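Kerketti Recipe Text Corpus

Data card and usage notes
Last updated: 22 Oct 2019

Summary

Kerketti is a collection of 1,396 home baking recipes in plain text, with ingredient lines split into quantity, unit and item. It was put together to test unit conversion and ingredient parsing. The recipes are in English. All quantities are given in US customary units in the source text, with gram weights added in a separate field.

Contents

recipes.tsv: one row per recipe (id, title, category, yield, oven setting)
ingredients.tsv: one row per ingredient line, keyed to recipe id
steps.tsv: one row per instruction, in order
units.tsv: conversion table used to fill the gram field
splits/: lists of recipe ids for train, dev and test

The train split has 880 recipes. The remainder is divided between dev and test by source, so that no source appears in more than one split. If you reshuffle, keep the source column together or your test scores will be inflated by near-duplicate recipes from the same booklet.

Sources

Text comes from 4 sources: the Hunus community cookbook series, the Caltik bakery handouts, the Phetsri mail-in recipe cards, and a set of recipes typed up by the maintainer. The source column uses the lowercase names hunus, caltik, phetsri and own. Phetsri cards were transcribed by hand and carry the most spelling variation. Spelling was left as written in the text field and corrected only in the item_norm field.

Ingredient fields

qty: decimal number. Fractions such as 1/3 are stored to three places. Ranges ("2 to 3 cups") are stored in qty_min and qty_max, and qty is left blank.
unit: one of the codes in units.tsv. "Stick" is kept as its own unit for butter.
item: text as written
item_norm: corrected singular form
grams: computed weight, blank if no conversion exists
prep: anything after the comma, such as "sifted" or "at room temperature"

"1 cup flour, sifted" and "1 cup sifted flour" are different measurements. The first puts the prep word in prep, the second leaves it in item. Do not merge them. Version 1 did, and the gram values for cake flour were wrong until the February release.

Oven settings

Temperatures are in Fahrenheit. Where a recipe says only "moderate" or "hot," oven_f is blank and the original word is kept in oven_text. Toaster oven instructions appear in a few Caltik handouts and are flagged with small_oven = 1. Rows that change temperature partway through hold the first value only; see steps.tsv for the rest. 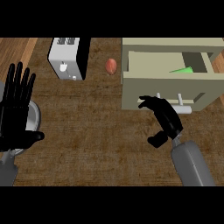 Loading

Files are UTF-8, tab separated, with a header row. Quoting is off. Some titles contain double quotes, and parsers that treat these as field delimiters will drop rows without a warning. Check that recipes.tsv loads with 1,396 rows before doing anything else.

Known problems

Eggs have no size in most Phetsri cards. The gram field assumes large.
Yields such as "1 pan" are not normalized.
Brown sugar is assumed packed unless the text says otherwise.
Pinch and dash have no gram value.
A line that lists two items ("salt and pepper to taste") is stored as one row.
Step text in the Hunus set was capped at 800 characters during entry. Longer steps were continued on the next row with cont = 1.

Changes

v3: added cont column, fixed duplicate ids in caltik
v2: separated prep from item, recomputed grams
v1: first release

Corrections should give the recipe id, the field name and the proposed value.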